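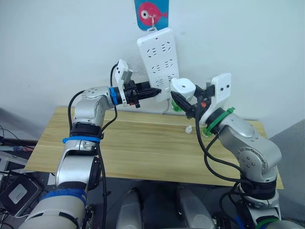

How long does the Brukamier traverse take from the Bevdale trailhead to the north hut, on foot, with an overnight pack?

Two days for most parties. The first stage to the lower bivouac is six to eight hours, the second is five to seven, and the spread depends mainly on how much snow is left on the upper ramp.

Thread: Brukamier traverse, stage times and water
Forum: Mountain routes and trip planning

ridgeline_tk
Following up on the question at the top, which came from me. The park leaflet gives nine hours total for the whole thing. Is that figure for a day pack? My group is four people, moderately fit, carrying 12 to 14 kg each. We have a hut reservation for the second night and would like to arrive before dinner is served at 6:30 p.m.

contour40
The leaflet time is moving time only. It excludes stops and assumes a dry path. I have done the route three times and my elapsed times were 13:20, 14:05 and 12:50, all split over two days. The high point is the Samarakoon saddle at 3,566 m. Above 3,000 m my rate drops to 300 m of ascent per hour with a full pack. Plan with that and you will be close.

scree_and_tea
I disagree with two days as the default. If you take the early bus to Bevdale and go light, the traverse fits in one long day in summer. My last time was 10:40 including a lunch stop. The path is marked the whole way and there is nothing harder than a short chain section below the saddle.

contour40
He said 12 to 14 kg and a hut reservation on the second night. A one-day time with a light pack doesn't apply to that.

scree_and_tea
It applies if he changes the plan. Less weight, no bivouac gear, one night in the hut. That is a valid option and it should be in the thread.

Jolien Jansen
Some numbers on water, as the title asks for it. There are three sources marked on the 1:25,000 sheet. The first is the stream at the Kindo bridge, which is reliable. The second is a spring just below the lower bivouac. It is slow, and filling a two-liter bag took me 11 minutes. The third, on the far side of the saddle, is snowmelt and was dry the last time I passed. Carry three liters per person from the spring and don't count on the third one.

ridgeline_tk
Thanks. Is the spring upstream of any grazing? We have a filter but no tablets.

Jolien Jansen
There are sheep on the slope to the west of it. The spring comes out of rock above the fence. I filter it anyway.

Josefien Van Acker
Corrections to the distances given elsewhere on this forum. Measured on my own track, the climb from the lower bivouac to the Samarakoon saddle is 632 m, with no significant loss on the way. The older route page says 740 m, but that includes the detour around the former landslide. The detour was removed from the signs two seasons ago. Use the direct line. It is marked red and white.

contour40
Was the direct line open in January? I saw a ski report that mentioned a closure.

Josefien Van Acker
The January closure was for avalanche risk on the ramp and was lifted in spring. It has nothing to do with the landslide.

altimeter_bob
Check your altimeter calibration at the saddle. The sign there has the correct elevation, and mine was off by 40 m after a pressure change overnight. Also, the leaflet prints the saddle as "nearly 4,000 m" in the introduction, which is wrong by a wide margin. The map is right.

scree_and_tea
The leaflet is written for the bus passengers. I wouldn't use it for anything except the timetable.

ridgeline_tk
On the timetable, then: is the first bus to Bevdale still 6:10?

Jolien Jansen
6:10 on weekdays, 7:25 on weekends and holidays. You buy the ticket from the driver, cards accepted. Get off at the last stop. The stop before it is also signed Bevdale but is 2 km short of the trailhead.

ridgeline_tk
Current plan: 6:10 bus on 28th July, lower bivouac by mid-afternoon, start at 5:30 a.m. the next day, saddle by 8:30, north hut by early afternoon. Three liters each from the spring. Direct line, no detour. Comments welcome.

contour40
Reasonable. Three hours for the climb to the saddle is realistic at your weight. I would set a turnaround time of 11:00 there, as the descent on the north side is exposed and storms build after lunch.

scree_and_tea
Still too much gear for this route in my opinion, but the times add up.

Josefien Van Acker
Take microspikes for the ramp if you start at 5:30. The surface is usually hard until the sun reaches it, and that is after 8:00. They weigh 350 g a pair. Call the hut the evening before and ask the warden about the ramp.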